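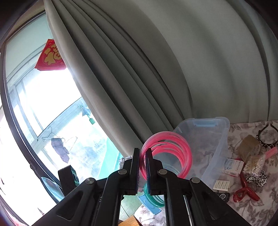

Coiled tubing and a clear storage box with a handle.

Tabletop and Foodservice Purchasing
Handout 4: Choosing Serveware for Banquet and Buffet Use
Revised 7 Jul 2026

Read this before the second workshop. Bring the price sheets from Handout 3 and a calculator. The Drurner and Biltura catalogs are on the shelf at the back of the classroom and may not be taken home.

1. What counts as serveware

For this course, serveware means anything that holds food between the kitchen and the guest's plate. Platters, trays, large bowls, risers, tureens and lidded dishes all belong here. Dinner plates, cups and flatware were covered in Handout 2. Chafing dishes and anything with a heat source are in Handout 6.

Small sauce dishes fall between the groups. If the dish is filled in the kitchen and set at one guest's place, list it with dinnerware. If it is shared, list it with serveware. Keep to one rule for the whole order or your totals will not match the supplier's.

2. Materials

Vitrified china. Fired until the body takes up very little water. Holds heat well, resists stains and can go through a commercial dishwasher many times. Heavy in large sizes. A full 20-inch class platter needs two hands and sometimes two people. Chips show at the rim first.

Stoneware. Thicker, often with a reactive glaze, so pieces from the same carton may differ in color. Tell the client this before the order is placed. Check the foot of each piece. An unglazed foot will scratch a polished table.

Melamine. Light and hard to break. Good for poolside, schools and outdoor buffets. Do not use it in an oven or a microwave. It dulls with knife use, and the dull patches hold stains. Most houses replace it more often than china.

Polycarbonate and other clear plastics. Used for cold food, ice displays and back-of-house storage. The Plostix line in your sample list is in this group. Clear plastics turn cloudy when they are washed with the wrong detergent.

Stainless steel. Takes dents but does not break. Shows fingerprints. Brushed finishes hide wear better than mirror finishes. Acidic foods left overnight can mark it.

Wood. Use for bread, whole fruit and dry items. Check your local health code before putting cut meat or soft cheese directly on wood. Hand wash only, and dry it upright.

3. Size and capacity

Catalogs give length, width and height on the outside of the piece. Capacity in ounces is usually measured to the brim. Nobody serves to the brim, so plan on using three quarters of the stated capacity for liquids and salads.

Terms you will meet:

Overall length: rim to rim, including handles.
Well: the flat or curved part inside the rim where the food sits.
Footprint: the area the base takes up on the table. A flared bowl has a small footprint and a wide rim.
Stack height: how much each extra piece adds to a stack. Ask for this figure if it is not printed.

Two bowls with the same capacity can need very different amounts of table. Draw the buffet to scale before choosing. A wide, shallow bowl looks full with less food and has to be refilled more often. A deep bowl needs fewer trips but looks poor when it is half empty.

4. Shape

Round pieces are the easiest to replace, as most makers carry them for years. Oval pieces fit well down the center of a long table. Square and rectangular pieces use buffet space without gaps, but their corners chip. Irregular shapes make a display less formal. They stack badly, and if the maker drops the line you may not be able to match them.

A slanted or uneven rim should be placed with the low side toward the guest. On a buffet served from both sides, use level rims.

5. Working out quantity

Start from the largest event the client expects, then add backup pieces. The usual method is one piece on the table and one being filled in the kitchen for each dish on the menu. Breakage is added last.

Worked case: the Ham Street banquet hall

The hall seats 210 guests. It serves a buffet with two identical lines, so every dish appears twice.

Step 1. Count the dishes on the fullest menu.
Step 2. Multiply by 2 for the two lines.
Step 3. Multiply by 2 again for the backup pieces.
Step 4. Sort the result by shape and size and round up to full cartons.
Step 5. Add the breakage allowance from Handout 3.

The hall's last inventory, taken in September, found 191 usable serving pieces of mixed age. Part of that stock can stay in service. Discard anything with a chip on the food side, a crack of any length, or glaze worn through to the body. Pieces with a worn underside may be kept for staff meals.

The budget is $2,000 before freight. That will not cover a full set in vitrified china. You will need to decide which dishes the guests look at most and spend there, then fill in with a less costly material. Write down the reason for each choice. It will be asked for in the workshop.

6. Reading a supplier quote

Check these lines in order:

Item number. Color is often the last part of the number. One wrong digit can bring you a full carton in the wrong color.
Case pack. Prices may be shown each but sold only by the case.
Lead time. Ask if it starts from the order date or from the date the deposit clears.
Freight. Large platters are bulky for their weight and may be charged by carton size.
Warranty. Edge chip warranties normally cover round plates. Many leave out platters and bowls. Read the exclusions.
Open stock. Ask how long the maker will keep the pattern available and get the answer in writing.

Biltura quotes by the case and Drurner quotes by the piece. Convert both to a price per piece, delivered, before comparing them.

7. Storage and handling

Store large platters flat, in short stacks, with a liner between pieces. Platters stored on edge need a padded rack. Put the heaviest items between knee and waist height. Label shelves with the item name and size so that pieces go back to the same place after each event.

Do not slide one piece across another. Most gray marks on china are metal left by flatware or by a steel shelf, and they can be removed with a mild cleanser. Scratches in the glaze cannot.

Let hot china cool before washing it or adding cold food.

8. Assignment

Prepare a purchase list for the Ham Street hall using the sample menu from Handout 3. Show the material, shape, outside size, stated capacity, working capacity, case pack and delivered price per piece for each item. Include a scale drawing of one buffet line. One page for the list and one for the drawing.

Lists without a delivered price will be returned for correction. Drawings may be done by hand.

Next handout: risers, stands and display height.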